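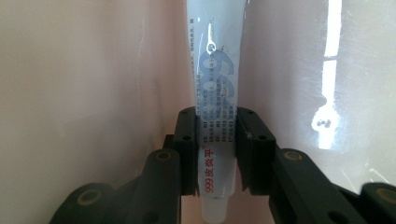
The Cliltska is Ilent's first arcade stick, and it would like you to know that it is serious. There is no RGB lighting, no carbon fiber sticker and no dragon. You get a flat matte case, a lever, eight face buttons and a slab of a base that weighs 1869 grams on my kitchen scale, cable included. I've been playing Cerirham on it since August, at first with the kind of grip you'd use to hang off a cliff, and by the end of week one I had a blister on my ring finger and an interest in skin care. If you've never gone shopping for hand relief, there is a whole world out there, right up to slim white tubes of ointment with a huge pale blue 999 down the front and a block of small Chinese print I can't read a word of. I respect the 999. It looks like a maxed-out item stack, and it's a higher number than anything I've managed on the combo counter.

Anyway, the blister was my fault. Everyone who moves from a pad to a stick grabs the lever too hard, and then someone on a forum tells them to hold it like a wine glass, and they do that for ten minutes and go back to strangling it. I'm mentioning it so you can discount my early notes, which are mostly swearing.

The lever

It's good. It has a square gate out of the box, with an octagonal one in a little plastic bag taped under the bottom panel, where I found it after 2 weeks of complaining to Ilent that they'd forgotten to put it in. (They were polite. I'm not sure I deserved it.) The throw is short and the spring is on the heavy side of normal. Quarter circles come out clean. Full circles come out clean if you commit to them, and as a jump if you don't, but that's true of every lever I've owned.

The ball top is a little smaller than I like. It unscrews with a flathead and any standard one fits, so I put my old one on and stopped thinking about it. The shaft cover rattles. You'll hear it in quiet rooms, and so will whoever you live with.

Buttons

Less good. They're Ilent's own design, and they're fine for about as long as it takes to play on something better. The actuation is light, which sounds like a selling point until you rest a finger on heavy kick while you're thinking and your character throws out a sweep at nothing from across the stage. I've lost rounds to this. I've lost a set to this, against Hiwot Derese, who plays on a pad with a worn-out left bumper and has never let me finish a sentence about equipment.

They're snap-in and the wires are on quick disconnects, so swapping them is a half-hour job with the TV on. But a stick that asks this much money shouldn't need a half-hour job. Six of the eight buttons on mine also feel slightly different from the other pair, in a way I couldn't measure and couldn't stop noticing.

Start and select are on the right-hand side, recessed, with a lock switch. The lock switch works. After the year I've had with accidental pauses, this moved me more than it should have.

Search reviews, guides, forums...
Go

Does it make you better

No. Next section.

All right, some numbers. My Cerirham profile says I've played 943 ranked matches on this stick and lost 629 of them. Before you reach for a calculator, I'd like to point out that Cerirham matches on a very small player base, and that past a certain hour of the evening it's me and four people who seem to have helped design the game. My win rate on pad was a bit higher. My win rate on pad was also earned with a character I'd played for years, and I switched to a grappler the same day I switched to the stick, on the theory that all suffering should be done at once.

What did change is that my inputs are tidier. In training mode with the display on I can see far fewer stray diagonals, and the dash-cancel I used to drop constantly now only deserts me when it matters.

On a table, on a lap

Most sticks pick a side. The Cliltska has rubber feet at the corners and a strip of foam down the middle, and on a table it stays exactly where you put it. It doesn't creep, even during the button-mashing sections that Cerirham insists on between story chapters. The sloped front edge is rounded enough that my wrists didn't get a line across them.

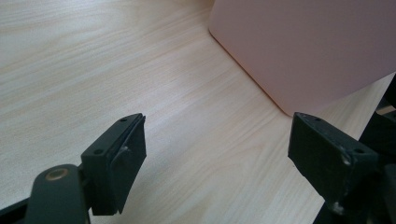
Pale tabletop, pink corner.

Lap play is another matter. The foam strip is too narrow to do anything for human legs, and the weight sits toward the back, so the whole thing slowly tips away from you like a bored guest. A folded towel fixes it. I don't love recommending a towel as part of a premium setup, but there it is, I've recommended it. Couch players should try before they buy, if they can find anywhere that will let them.

Cable and connection

Wired only, three meters, detachable at the stick end with a screw collar. Good choice, good length. There's a compartment at the back that is supposed to hold the cable and does hold most of it. The last stretch pokes out and has to be persuaded. I've never once closed that door on the first try.

It worked on PC straight away. On PS4 it took a firmware update, and the updater is a Windows program whose progress bar goes to the end, thinks, and starts over. Let it. Mine went around three times and then announced success in a font I haven't seen since school. I noticed no lag on either one, though I'm not equipped to measure it and I'm suspicious of anybody who says they can feel a single frame.

Opening it up

Six hex screws, key included, clipped inside the cable compartment. The inside is neat, with plenty of space and labeled wires. The artwork panel comes off without a fight, so you can put in your own picture, and you probably should, as the stock one is plain gray with the word ILENT in slightly darker gray. I left mine in. My grappler is also mostly gray.

Good: lever, weight, screws you can get at, lock switch, octagonal gate (look under the panel)
Bad: stock buttons, lap balance, cable door
Odd: updater, rattle

Should you get one? If you already own a decent stick, no, put better buttons in that and spend the rest on food. If you're coming off a pad and you mostly play at a desk or table, I'd take this over the cheaper plastic ones that slide around and crack at the corners, as long as you budget for a set of buttons on top. I'm keeping mine. Hiwot has asked to borrow it, "just to see," and I've said the firmware is updating.

Score: 7 out of 10, or 8 with someone else's buttons in it.

Reviewed by Desta Worku
Last updated: 22 Oct 2019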